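If you've never stood up at a ward meeting in Plotimholm before, April is a great month to start! The agendas are short, the room is friendly, and you get three full minutes at the microphone.

## Get on the speaker list

1. Call or visit the ward office and ask for the public comment sheet. It closes at 7 the evening before the meeting.
2. Write your name, your street and the agenda item you want to talk about. If your topic isn't on the agenda, write "open comment" (those speakers go last, so bring a snack).
3. Ask for your number. You'll be called by number, and it's easy to miss if you don't know it.

## Write your three minutes

Start with what you want the council to do. "Please vote no on moving the Ledesma bus stop" is a perfect first sentence! Then tell them how the issue touches your own street. I aim for 30 short lines in big type, and I read them out loud in the kitchen until I stop tripping over them.

Skip the insults, even when the other side's rally got rowdy. Councilors tune out fast, and Nurhan Kırmızıgül, who chairs open comment, will cut your mic.

## On the night

Bring printed copies for the clerk. Speak to the chair, say your number and go. When the yellow light comes on, jump to your last line.

Amirul Hidayat got the Rimow crosswalk back on the agenda this way, with 200 signatures and a very shaky voice. I still love that speech!

Afterward, email the clerk and ask when your item comes up for a vote. Put the date on your fridge and go back for it.

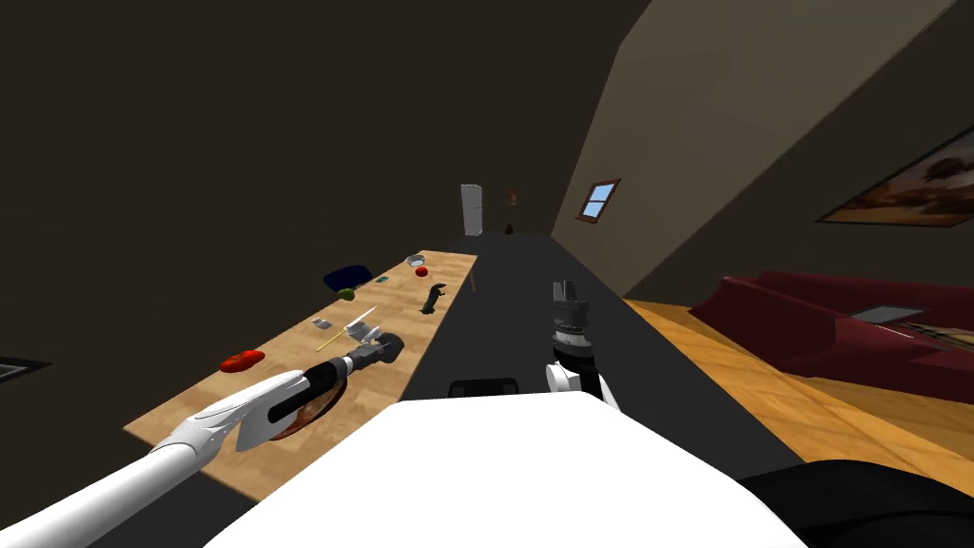
*Simulated view of two robot arms and a long wooden table*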